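Plulamance opens collection room in Homudton to teach robots the work of taking computers apart

HOMUDTON - Plulamance has opened a new room at its Homudton workshop where operators guide robot arms by hand through small jobs of disassembly and fitting, and where every attempt is recorded as an example for a learning system. The room started its regular shifts in January and is the first part of the project named Grester.

The aim of Grester is to collect examples of work which is easy for a person and still difficult for a machine: to take hold of a module in a metal chassis, to bring a part near to its socket without scratching it, to let go at the correct moment. Such movements are hard to write down as a program. Plulamance has chosen to show them instead, many times and by different people.

"A recycler receives computers of all models, and the screws are never in the same place," said Rosalinda Dizon, who leads the project. "If we program for one model, we have solved one model. We would like the robot to learn from the behaviour of our operators, including how they recover when a part is stuck."

The room employs 12 operators, who work in pairs. One guides the arm and the other resets the table, writes the label and decides if the attempt should be kept. Each operator is trained for 20 hours before any of his or her recordings enter the collection. A shift includes no more than 25 attempts at the same task, as the company has noticed that tired hands make poor examples.

Attempts that fail are kept also, with their own label. Cheng-en Ng, responsible for the data at Plulamance, considers them to be of real value.

"In the beginning we erased everything that was not clean," said Ng. "Then the trained system met a small slip and it had no idea what to do next, for it had never seen one. Now the operator continues after the slip and we store the whole attempt. My colleagues were a little surprised when I asked them to please not be so perfect."

The view of each attempt is taken from a small camera at the wrist of the arm, so that the system learns from the same position it will later work from. Together with the view, the recording holds the joint positions, the opening of the gripper and a short written instruction in plain English. The first goal is 500 accepted attempts for each task in the programme.

The examples will be used first by Yau, a dismantling firm which shares the workshop building and has lent its used equipment for the tasks. Yau intends to try the trained system on its own line after the first goal has been reached. The workers of Yau were consulted on the choice of tasks, and they asked that the most repetitive ones be put first on the list.

Plulamance is looking for further operators for the evening shift. Experience with robots is not required, but patience and a steady hand are. The workshop will also open its doors to visitors on Saturday from 10 a.m., and members of the press are kindly asked to register at the front desk on arrival.

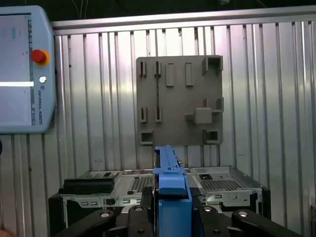 Questions from the media may be addressed to Rosalinda Dizon at the Plulamance office in Homudton. Interviews with the operators can be organised on request, outside of the recording hours.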